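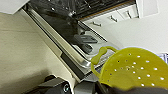 March, workshop notebook: Stondham Shorts, playback tests

Okay, the reel. We had 210 submissions and we're showing 14, and I swear the ones that got in were picked for having the strangest possible file formats. Nawal sent me the final list last night (great list, by the way, I've watched the Tsuji ferry one twice through now and I'd happily watch it again) and I started building the show file first thing this morning.

What works so far: everything plays off the main laptop. What doesn't: sound levels are all over the place. Grostano, the animated one with the goats, comes in so quiet that I cranked the monitors, and then the next film opens with a car horn and I nearly left my chair. I'd been planning to just ride the fader on the night, but with cuts that tight I'd be guessing every time. So I'm leveling the files themselves. Made copies first, into the folder called LEVELED. Please don't touch the one called ORIGINALS, even to rename things, even if the names are annoying.

Method, so Toshio can check me: listen to the dialogue only, match that by ear against the Tsuji film, then look at the meters. Going by the meters first made the music-heavy ones sound thin. Goats came up a lot. The car horn film came down a little and I rolled off a bit of harshness near 2000 Hz, only on the horn itself. I want to run that past the director before we call it done, it's her horn after all!

Then the frame rate business. Most of the films are 24, a couple are 25, and the one from the Nemard students is a variable rate phone file. It looked fine in the little preview window and then stuttered through every pan on the big screen.

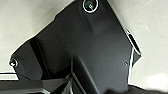

I tried converting it three different ways. First pass drifted out of sync, and by the end credits the singing was well behind her mouth. Second pass stayed in sync but went smeary whenever she turned her head. Third time I pulled the audio out separately, converted the picture to a constant rate, and put them back together, and that one holds all the way through. Took forever, my laptop sounded like a hair dryer, but it holds. I've written the settings on the inside back cover of this notebook in green.

Toshio thinks we should ask the students for a fresh export anyway, and I agree, but they're in exams and I'd rather have a version I trust sitting on the drive.

Subtitles: two films came with separate subtitle files and the rest have them burned in. The player puts the separate ones right at the very bottom, and in the Stondham hall the front row's heads will eat the second line. I nudged them up. Nawal went and sat in the back row of folding chairs and read them out loud to me in a radio announcer voice, and she caught a typo ("the sea is clam") which I've fixed in our copy and emailed the filmmaker about.

Intermission is set at 20 minutes. Last year's felt rushed and people were still in line for coffee when the lights went down, so please let's all agree to leave it alone this time. I've put the holding slide on a loop with the sponsor names and some very quiet piano under it. If anyone has better piano, send it over.
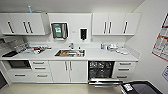 The kitchenette, with the sink about mid-counter and the paper towels and soap on the wall.

Still to do:

Full run-through start to finish without skipping, which I keep promising and not doing.

Second drive. Copy, then play something from the copy, don't just look at the file sizes.

Find the long HDMI cable. The one in the gray tote flickers if you so much as look at it and I've put tape on both ends.

Ask Nawal if the order is locked. She was making noises about moving Grostano to open the second half, and I love that idea, but I need to know before I rebuild the cues.

Toshio, the drive is in the top drawer under the gaffer tape. I got as far as leveling the eighth film, so start from the ninth.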